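Trilov Adds Hand-Guided Teaching to Its Two-Arm Cell

Trilov has begun recording manipulation tasks by direct hand guidance at its Nendis site, alongside the remote-control sessions it has run there since May. Both methods feed the same training set, which the company wants to bring to 1000 accepted demonstrations before it trains the next version of its Odoi control policy. The count stood at 183 on Tuesday.

In a hand-guided session, the operator holds the arm near the wrist and moves it through the task while joint positions and wrist video are logged. In a remote session, the operator drives the arms from a pair of Nunar leader arms. Current work is close-range tabletop handling, with the object approached between open fingers.

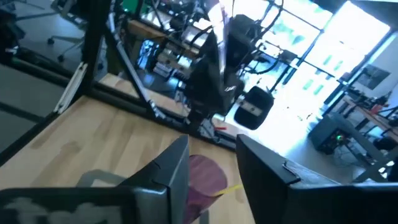
Session length and rejection

Each operator records for two hours at a stretch. A demonstration is rejected if the object leaves the wrist view before the grasp, or if the joint log and the video differ in length. Trilov says most rejections so far came from remote sessions — chiefly from operators overshooting on the final approach.

Hand guidance gives smoother paths near contact but is slower to set up, and the operator's forearm can enter the video. Those recordings are kept and tagged.

Next steps

The task list has six entries, all on the wooden table. Trilov plans to publish the log format with the next Odoi release. The recordings themselves will stay in-house.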